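Skarnbridge Makers Board > Shop Talk > Can a machine do the tidying up yet?

trisimen_tom
Started in September, 31 replies

ok so serious question. My wife wants to know why I can spend three evenings on a conveyor for the garage but we still pick up after two kids by hand. Fair point. Is there anything out there right now, for normal money, that sorts mixed junk out of a box? Not vacuums. Not mopping. I mean a tub of random stuff, put each thing where it goes. Budget is 400, so dont laugh.

Alois Danzer
Laughing a little. For 400 you get a nice set of bins and a label maker.

trisimen_tom
knew it

hingepin
depends what you mean by sort. Same part over and over, yes, been done forever. We have a feeder at work that turns brackets the right way up all day and never complains. Tip in one bolt from a different job and it stops and flashes at you till somebody comes over.

Frida Hauksdóttir
That's the whole thing right there. Parts that are all alike, solved. Parts that aren't, you're in trouble. I do bench testing for pick and place stuff, mostly bin work, and the question I get at every family dinner is when can it do the laundry. I say when can it do the junk drawer. Laundry comes after the junk drawer.

Quick rundown of what goes well and what doesn't, from my side. Others will have different results depending on the gripper etc.

Small boxes: good. Flat faces, hard edges, they stay put when you touch them. Even tipped at an angle to the walls they're ok.

Long thin handles: so so. Finding it is easy. Picking it up so it doesn't swing or snag on the neighbor, less easy.

Shallow wide things like a dustpan: depends how it landed. Near a wall is worse, you lose the side you wanted to come in from.

Clear plastic: bad. Depth camera looks straight through it or gets a glare spot and makes up a surface. Anything under or beside it goes bad too.

Gray thing on a gray floor: also bad, for a dumber reason. I've walked past a roll of tape myself looking for a roll of tape.
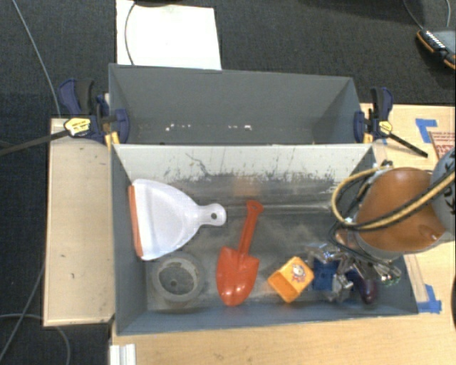
Hermine Steiner
But a four year old can empty a box like that while watching TV. I don't see why we call any of this progress. I ran a hotel linen room for 9 years, and every couple of years a salesman came by with something that was going to replace half of us. It folded a towel. One towel, if you laid it out flat first. If I'm laying it out flat I've done the work!

Frida Hauksdóttir
Hermine – no argument on the towel. Prep work is where the cheating is. Always ask who set it up and how long that took. But the four year old has had four years of picking things up every waking minute, so I don't feel too bad.

hingepin
lol the four year old also throws the shovel at you

Tarcísio Batista
Going to disagree with the gloom. Last year at Brendden we put an arm on returns. Mixed goods, toys, kitchen stuff, bagged things. It does not get everything. It takes the easy ones off the top and a person does the rest. People on that line like it fine, less bending. If you wait for the machine that does 100% of the tub you'll wait forever, the one that does the easy part is already useful.

Alois Danzer
And what does the person do while it takes the easy ones? Stand there? I've seen those cells. You get the leftover work, which is all the nasty pieces, at the same rate as before. Now the whole shift is shrink wrap and sharp corners.

Tarcísio Batista
Not at the same rate, we changed the rate. Took some shouting but we did.

Alois Danzer
then yours is the first I've heard of

Theresia Pfister
Different angle. I have a repair shop (Pfister, small appliances, by the old bus depot) and I'd pay real money for something that empties the floor sweepings tub at the end of the day. Screws here, springs there, trash in the trash. Doesn't have to be quick. It has all night! I close at six and open at eight. So why is everyone always going on about speed? Slow is fine for me.

Frida Hauksdóttir
Theresia yes, overnight is the best case. Slow helps a lot, it can try a thing 3 times and move on. What gets you is the one bad pick at 1 am that wedges something sideways, and then it pokes at the same spot till you come in. You need it to know when to give up. Most don't, or they give up on everything.

Also small screws, forget it with a normal suction cup. Magnet tray first, then see what's left over.

Theresia Pfister
I have a magnet tray. I AM the magnet tray.

gullwing_dk
What about clamping the bin down, does that matter? Asking because ours is just sitting on a bench and it creeps

Frida Hauksdóttir
Matters a lot. Bar clamps, both sides, before you do anything else. If the bin moves after you've told the arm where the walls are it will find the walls for you. Loudly. Tape marks on the table too so you notice if it shifted.

gullwing_dk
ok that explains tuesdays noise. thx

Hermine Steiner
So you need clamps, tape, two bins, a camera, and an engineer. To pick up a toy.

Frida Hauksdóttir
today yeah

Tarcísio Batista
And a dishwasher needs a water line, a drain and its own outlet, and you still load it by hand. We don't say dishwashers don't work.

Hermine Steiner
A dishwasher cleans the dish though. It doesn't clean the easy dishes and leave me the lasagna pan.

hingepin
mine does exactly that

trisimen_tom
Ok so reading all this, for the house: no. For a shop: maybe, if it's boxes and somebody is there for the rest. And clear bags are out.

Alois Danzer
Add "and you like adjusting things more than you like having them done." That's most of us here so go ahead.

Frida Hauksdóttir
Tom if you want to play with it anyway, get a cheap used desktop arm, skip the fancy hand, start with wood blocks in one bin and move them to a second bin. Then mix in one odd item at a time. Leave anything shiny for last. You'll learn a lot and your wife will still be picking up the toys, sorry

trisimen_tom
she read that over my shoulder. Label maker it is. Any brand to avoid?

Theresia Pfister
New thread for that please, I have opinions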